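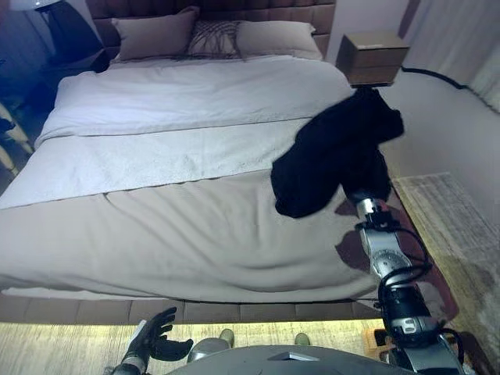

Issue 329, page 17

Show bedroom promises an end to clothes on the bed

Parberg has opened a furnished show bedroom at its Cladstead shop, and would like us all to believe that the right bed makes for a tidier life. I went in May and came away unconvinced.

The bed is certainly handsome. It has a tufted headboard in a muted mauve-brown, a footboard to match, and a white runner laid across the middle over a beige-grey blanket. A strip of warm light glows along the bottom of the base. Parberg calls the arrangement "the calm layer" and says the runner gives people a place to sort the day's clothes before putting them away.

"People fold more when the bed looks nice," said Hedvika Štěpánek, who planned the room. Asked how she knew, she mentioned a survey of 300 customers, which the shop has not published. 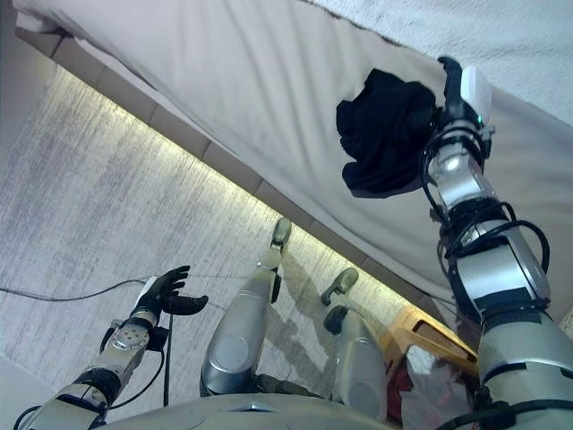 Does the light under the bed have to be bought with it?
Parberg sells the two together, and the price on the ticket covers both.

Feven Lemma, who runs the laundry service Nigatu in the same street, has heard this sort of thing before. Her view is that clothes land on a bed because it is the biggest flat surface in the room, and that a pale blanket simply shows up every dark sock and bit of fluff. She would spend the money on a decent set of drawers.

The shop is also offering a free tidying session, 2 hours long, to anyone who orders. Bezawit Gudeta of Cladstead took one and said her bedroom stayed neat until the following weekend. Parberg said results would vary from home to home. The room stays open until the end of the summer.

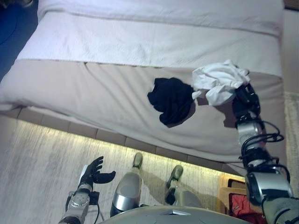 Black and white cloths on the pale bedding at Parberg, Cladstead.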